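Home | News | Business | Schools | Events | Contact

Hillard lab builds a library of small pickups

Reading time: 2 minutes

A small automation company in Hillard is spending the spring teaching a gripper to handle everyday packaged goods, one pickup at a time.

Endora, which rents two rooms on the upper floor of the old Ortuño building, began recording in March. Operators guide the gripper by hand controls toward an item, close the fingers, lift, and set the item down again. Each attempt is saved as one example, with the video from the wrist camera and the position of the fingers. The examples are then used to train software that will try to do the same job without an operator.

By the end of the month the company had saved 1,404 examples. Of those, 288 were set aside for testing and will not be used in training.

"Wrappers are the hard part," said Jae-in Lim, who runs the recording sessions. "They shine, they bend, and they look different from every side. A box is a box, but a wrapper changes each time you put it down."

Items are laid out on colored cloth, and the cloth is changed between sessions so the software does not learn to depend on one background. Operators also vary the angle of each item and what is lying near it.

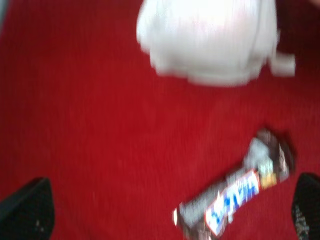

A wrapped item between the gripper fingers on red material, with a white object close by.

Blurred video is kept. Nevzat Öztürkmen, who checks the recordings, said the software will have to work from moving pictures and should see them during training.

"If I can't read a label, that's fine," he said. "I do want to know where the item is and where the fingers are."

Failed pickups are kept too, in a separate folder. Öztürkmen has marked 83 attempts so far in which the item slipped or the fingers closed on cloth. The company has not decided how to use them.

Endora plans to offer the trained system to Bronari, a packing firm that fills mixed orders for small shops. Lucía Sotomayor, operations manager at Bronari, said her company has agreed to look at a trial but has not signed a contract.

"We pack a lot of odd shapes," Sotomayor said. "I'd like to see it work with our stock before we talk about price."

Recording continues through the end of spring. Lim said the next sessions will use bags and soft pouches.

Related items
Bronari adds evening shift at packing hall
Ortuño building to get new freight elevator
Hillard students visit machine shop
Parking changes near the Hillard depot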